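Preden releases Oteck 2 planning software for robotic computer disassembly and repair

New version plans around cables, latches and levers inside a standard desktop case

GURNSTEAD, October — Preden has released Oteck 2, the second major version of its planning and perception software for robot arms that work inside used computers.

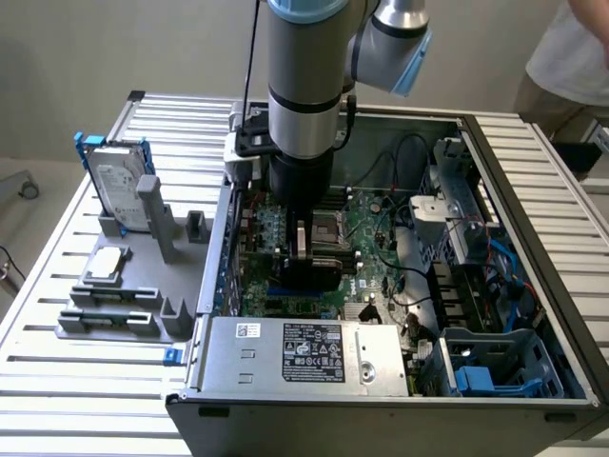

A robot arm with its gripper over the processor socket of an open desktop computer. A fixture tray for parts stands to the left of the case.

Oteck 2 runs on a standard industrial PC next to the robot controller. It takes in camera images and force readings, keeps a model of the case and the parts in it, and sends motion commands to the arm. The new version is available to existing customers as an upgrade and to new customers under licence.

Desktop computers are awkward work for a robot. The side walls of the case limit the angles an arm can come in from, cables lie across the board in a different way in each machine, and the parts that matter most are often held by small levers or latches. Earlier versions of Oteck treated anything the camera could not name as a solid obstacle. The planner often found no route to the part and handed the job back to an operator.

Oteck 2 sorts what it sees into fixed and flexible items. Drive cages, power supplies and case walls are fixed, and the planner keeps a set clearance from them. Cables are treated as flexible. The planner may pass close to a cable or push it aside at low speed, provided the force at the wrist stays under a limit set by the site. If the limit is reached the arm stops, backs out along the path it came in on and takes a new image before planning again.

The release also adds a library of socket and latch routines. Each routine is written as a short list of steps with a check after every step, so a lever must be confirmed open before the gripper is allowed to close on a processor. Sites can edit the routines in a text file or build their own from the same steps. Seven routines are supplied with the software, covering common processor sockets, memory slots and drive caddies.

Fixture trays are now part of the same model as the computer. In the first version, tray positions were taught by hand and had to be taught again whenever a tray was moved. Oteck 2 reads the tray layout from its design file, finds the tray on the table with the camera and works out the pick and place points from there. Customers who print their own trays can load a new layout without stopping the cell for longer than a restart of the planner.

Preden developed the new planner with Hsueh, which refurbishes office computers at its Gurnstead site. During the trial the software was run on 88 desktop computers of mixed age and make. Results were logged step by step, and the logs were used to set the default clearances and force limits that ship with the product. Hsueh will continue to use Oteck 2 in Gurnstead and is preparing a second cell.

Other changes in this version include:

Replay of any job from its log, with the planned path and the measured path shown together
A dry-run mode that moves the arm above the case without entering it
Separate speed limits for motion inside and outside the case
Plain-language stop messages in place of numbered error codes

Oteck 2 does not replace the safety controller of the robot cell, and customers must carry out their own risk assessment before people work beside the arm. Job files from the first version can be opened in Oteck 2, but taught tray positions are not carried over — sites will need to load a design file for each tray or enter its layout once in the new editor.

Preden will support the first version with fixes for a further two years. Customers with a current maintenance agreement receive the upgrade at no extra charge.

About Preden

Preden develops perception and motion planning software for robot arms used in repair, refurbishment and recycling. The company is based in Gurnstead.

Media enquiries: Preden press office, Gurnstead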